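4. Case study: assisted folding at the Gorwood site

4.1 Setting and task

The Gorwood site prepares fabric and sheet inserts for mixed orders. Before the change, each insert was laid out, folded and passed on by hand, and one operator stayed at the folding bench for a full shift. The Cantero cell, introduced in March, takes over the handling of single pieces. It uses two arms that work over a shared table, with operators moved to inspection, restocking and recovery from faults. We studied the work of 8 operators over 10 weeks through shift logs, interviews and direct observation at the cell.

The task is simple to state and hard to automate. A thin piece has no fixed shape, and a small error in the first grasp changes everything that follows. Operators correct such errors by feel, often without being able to say what they did. In the cell, the same corrections must be made from camera views, or left to a person. 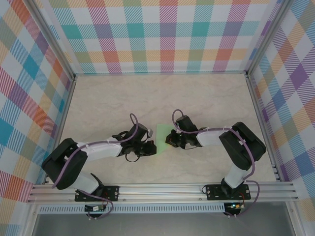

Operators described the first weeks as slower than manual folding. The logs agree with them. Most of the lost time came from short stops in which a person had to judge whether a piece could be left in place or should be laid out again. Written instructions covered the stop button and the restart sequence but gave no guidance on this judgment, and practice differed between shifts until the operators settled on a shared rule.

4.2 Changes in the division of work

Three effects were seen in the logs. Time spent folding fell. Time spent watching rose, and was recorded under general duties, where it did not count toward the output targets used at the site. Time spent explaining faults to the maintenance group also rose, mainly during shift change.

The second effect caused the most complaint. An operator who cleared the table, checked the grippers and restarted the cell had done skilled work, but the record showed a period without output. Nantana Chantharasri, a shift lead, asked for a separate code for this work in the fourth week, and the code was in use by the sixth. Reported recovery time rose at once. We take this to be a change in recording, since observed recovery time was stable over the same period.

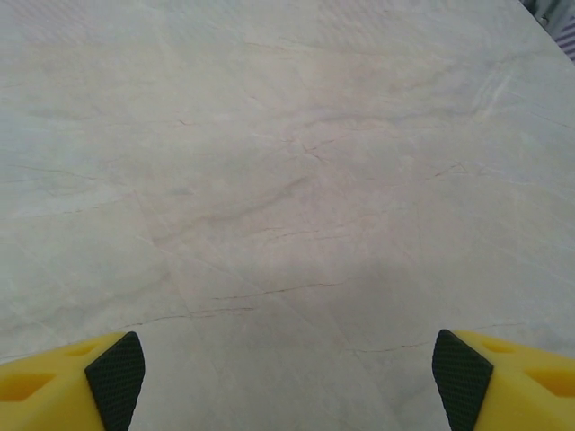 Checking between pieces was also done in different ways. Some operators inspected the table directly, while others relied on the wrist camera views. Direct inspection required the cell to be held, and the camera views did not. By the end of the study the views were the usual first check on both shifts, with direct inspection kept for repeated faults.

4.3 Handling of interrupted folds

The cell had handled 4,000 pieces by the end of the study. Interrupted folds were logged separately, together with the name of the person who decided on the next step. Figure 2 gives a view of the workspace with one gripper over a piece and the other holding nothing.

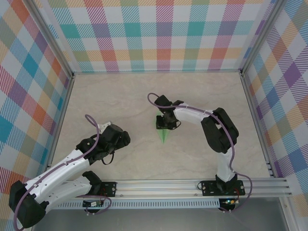
Figure 2

Who decides whether an interrupted fold is continued?

The operator on duty decides, and the shift lead is called only when the same fault occurs twice in a row.

This rule was written by the operators and later adopted by the site. It reduced calls to the shift lead and moved responsibility to the bench. Two operators welcomed the change. One asked that it be reflected in the pay grade, and that request was still open when data collection ended.

4.4 Training and skill

New operators at Gorwood now learn the cell first and manual folding second. Experienced staff objected to this order. In their view, a person who has never folded by hand cannot tell a poor grasp from a poor piece. Our data do not settle the point, as only one new operator joined during the study. The sister site at Arnham has kept manual folding as the first unit of training, and a comparison is planned. 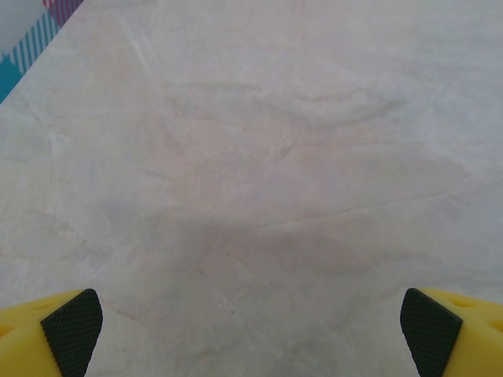
Work and Automation Group, Department of Industrial Engineering, Udness

Interviews were conducted by Amber Declercq and coded by a second reader who had no contact with the site. Operators could withdraw any statement before coding. Shift logs were supplied with names removed, except where a person agreed to be named. Camera views were not used to measure individual performance, a condition set by the operators before the study began and kept in the site agreement.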